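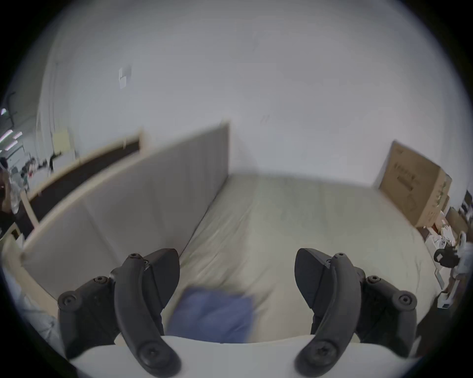

Arnaldo Seixas
Household tips editor, Ceron

I went along to the open day at Nurkgate in March, mostly for the free coffee, and came home with a page of notes on folding! They had a gripper with two black fingers working over a pale padded surface with a blue cloth on it, and Remzi Kocabaş, who was running the demonstration, let us all have a go and pestered us (nicely) about how we handle our laundry at home.

So, a few things I've pinched for my own house:

Give the cloth a good shake before you put it down. A bunched-up cloth is a pain for a gripper and it's a pain for me too, I just never noticed I was fighting it.

Pick up by a corner, then run your other hand along the hem until you meet the next one. I used to grab the middle and hope.

Straighten what's underneath first. If you fold on the bed or the sofa, smooth the cover with your forearm, otherwise every crease ends up in your tea towels.

Open your hand wider than you think you need. Remzi kept saying this to everyone with the gripper and I now say it to my kids with the fitted sheets.

Stop at 10 cloths and put them away. My piles always topple at the eleventh, usually on the stairs.

They're running it again at 2 in the afternoon next month, and I've asked if I can bring a duvet cover.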